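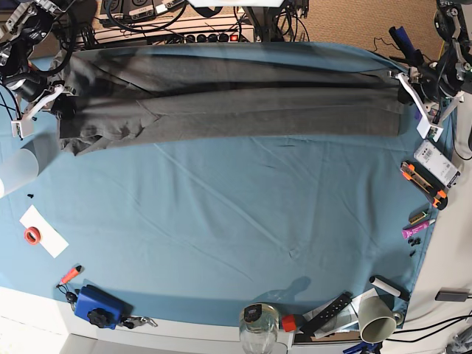
Can we play a zone against Foreck on that narrow court of theirs? I think we should, and for most of the second half too, because their guards are quicker than ours and they don't much like shooting from the corners.

That's the short version for anyone reading on the bus. The long version follows, and it is long, sorry, I've been thinking about Saturday-style basketball all week and my family have stopped listening.

On 02/11/2023 Tanko Wike wrote:

> Hi all,
>
> Good win against Fedgate but I thought we were very lucky at
> the end. We were up by 15 or so and then stopped running
> anything. Four trips in a row we took the first three that came
> along, and they got the rebound every time. If Nneka hadn't
> taken that charge I think we'd have lost it.
>
> Foreck away is next and they are a better side than Fedgate.
> They press after every made basket. Last time we went there I
> counted at least nine turnovers before half time and most of
> them were mine. Can we play zone against them? And who is
> bringing the ball up if Chinyere is still limping?
>
> Also I still have somebody's grey hoodie.
>
> Tanko

Tanko, thanks for this, and you're being hard on yourself about the turnovers. I've been through the old score sheets and the press only really got to us when we threw the first pass to the corner. Everybody does it! It looks open, you catch it, you turn round and there are two of them and a wall. The court at Foreck has hardly any run-off on the far side, so you can't even step back to see over them.

So, the press. What I'd love us to try is what we did for a bit in August at the Halarbridge tournament, with Nkechi Nnaji standing in the middle of the floor and not moving until the ball is in. She's tall enough to catch it over anybody they've got, and once she turns and faces up it's three of ours against two of theirs. It worked beautifully for about a quarter and then we all got tired and forgot. Amarachi takes it out, Chinyere (or whoever) comes short, Nkechi in the middle, and the other two go long and stay long. Please stay long. I know it feels like you're doing nothing down there, but you're taking two defenders with you.

Now the zone. I'd start in a 2-3. Nkechi in the centre of the back line, Nneka and me on the wings, and the two quickest people we have up top. The wings have to come out to the corner on the pass and then get back when it goes to the top again, and that's tiring, so I'd expect us to change those two more often than usual. Nneka Oyelaran is so good at it that I'm tempted to leave her on for the lot, but she's told me she'd like to be able to walk to work afterwards.

Their number 7 is the one to worry about. She hit five threes against Ogbonna, all from the left side and all after a pass from the post. If she's standing on the left, whoever is on that wing should cheat a step towards her and let somebody else shoot. I'd rather lose to their worst shooter than their best one. If she gets hot anyway we go back to man to man and Amarachi picks her up all over the court, which I think Amarachi would rather enjoy.

On the last few minutes against Fedgate: I agree with all of it. I took two of those shots myself. The first was fine, I'd take it again tomorrow. The second was dreadful and I knew it when it left my hand. What we didn't do was get the ball inside at all, and we'd been scoring in there all evening. Could we have one thing we always run when we're ahead and it's getting silly? I'd suggest the high screen for Amarachi with Nkechi rolling, since even if nothing comes of it we've used up most of the clock and the ball is in safe hands. Somebody shouts "slow" and we all know.

But can I say as well how good the first three quarters were? I thought the passing was the best I've seen from this team. There was one in the second quarter, Chinyere to Nneka to Nkechi and back out to Chinyere – the ball didn't touch the floor once, and she knocked it down with her feet set and loads of time. I was on the bench and I was up out of my chair. We've now scored 233 points in four league games, and at this stage last season we were some 150 and had the look of a team that had met in the car park.

Free throws are still a problem. I won't go on about it. Ten each at the end of practice, when you're tired, and if you miss two in a row you start again. I'll do it too.

As for who brings the ball up, Chinyere Usman says her ankle is better and she jogged on it last night with no trouble. She wants to play. Her sister says she always says that. My suggestion is that she comes off the bench and we see how it looks, with Amarachi handling the ball to begin with. I've played a little bit of point in the past and can do a few minutes if we're desperate, though anyone who remembers the Ogbonna away game may want to hide the ball from me.

A few bits and pieces. Tip-off at Foreck is half an hour earlier than our usual time and they do start on the dot. We're in the dark kit, so bring the dark kit. Parking is behind the swimming pool, not at the front, where they lock the gate before we've finished. I've got two spare seats going over from Halarbridge if anyone wants a lift, first to reply gets the front.

If there's enough of us at practice I'd like to spend the first half on the press break, five against six so it hurts a bit, and then the zone after the water break. Nkechi, could you bring the bibs back? I think they went home with you.

The hoodie might be mine, Tanko. Has it got a broken zip?

See you all there, can't wait!

Ebele

Tanko Wike wrote, further down:

> PS the scoreboard at Fedgate was wrong for the whole third
> quarter and it was in our favour so I kept quiet

Noted, and I've checked it against the sheet. The sheet was right and we did win.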